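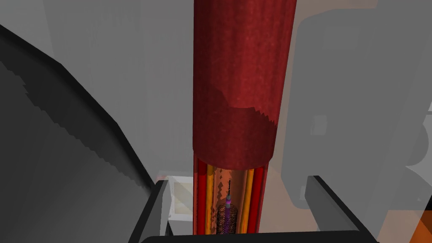 Beathag Nisbet

Bleeding a radiator. Five minute job, people put it off all winter, then ring me in December when the top half's stone cold. So. Quick version, I've got a bus to catch.

What you need

Radiator key. Old rag. Small bowl or a mug you don't like. That's it. Some newer valves take a flat screwdriver instead, have a look before you go hunting for the key.

Is it air?

Heating on, give it a good while, then feel the radiator. Hot at the bottom, cold at the top = air. Cold at the bottom, hot at the top is more likely sludge and bleeding won't touch it, you want a flush for that. Cold all over, check the valve is open first. Done that one myself. Twice.

Doing it

Heating OFF. Let everything cool down. Don't skip this, the water in there can be hot enough to hurt you.

Start downstairs, the radiator furthest from the boiler, then work back and go up. Bleed valve is the little square peg at one top corner. Rag underneath, bowl under the rag.

Key on, turn anticlockwise. Slowly! Quarter turn, half at most. You'll hear a hiss. Leave it alone while it hisses. When you get a steady dribble of water and no spitting, close it up. Snug, not gorilla tight, they're brass and they round off.

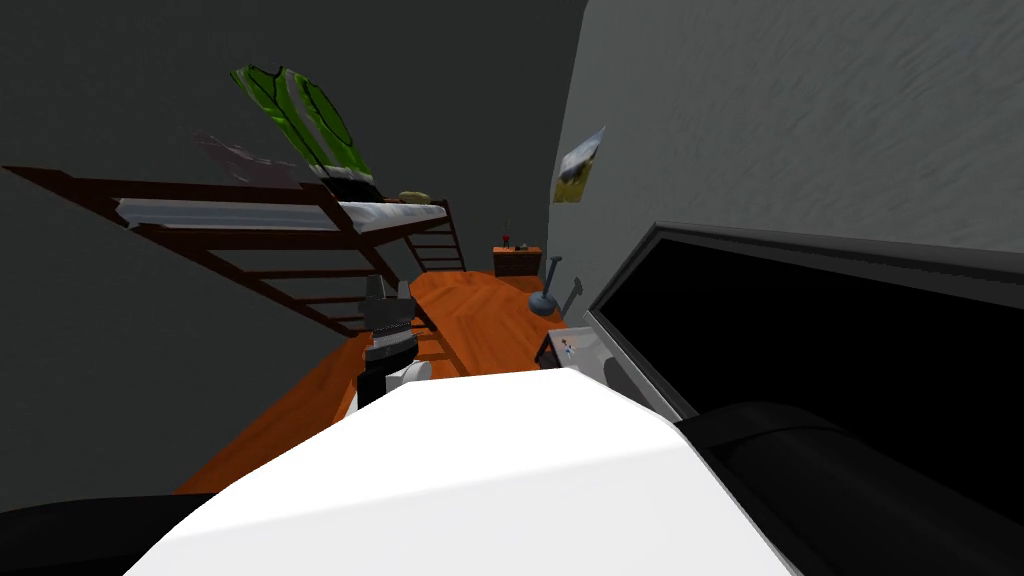

Water might come out black or brown. A bit is normal. Loads of it, for ages, means muck in the system. Keep it off the carpet, I lost a nice cream one to exactly this and no amount of scrubing shifted it.

Pressure

If you've a sealed system (most combis) check the gauge when you've finished. Letting air out drops it. You want the needle in the green, cold, usually between 1 and 1.5 bar. Too low, top up with the filling loop, both ends shut off properly afterwards. Your boiler book will show you where it is. Can't find the book, look up the model number online.

Heating back on, feel each one again. Still cold on top, let it cool and have another go.

When to stop and ring someone

Same radiator full of air 3 weeks running. Pressure keeps falling. Valve weeping after you've shut it. Peg rounded off and teh key just spins, don't go at it with pliers.

Mirjana Vukčević asked about towel rails, same idea, valve is normally at the top on one side or round the back. Balancing is a separate job, will write it up when I get a minute.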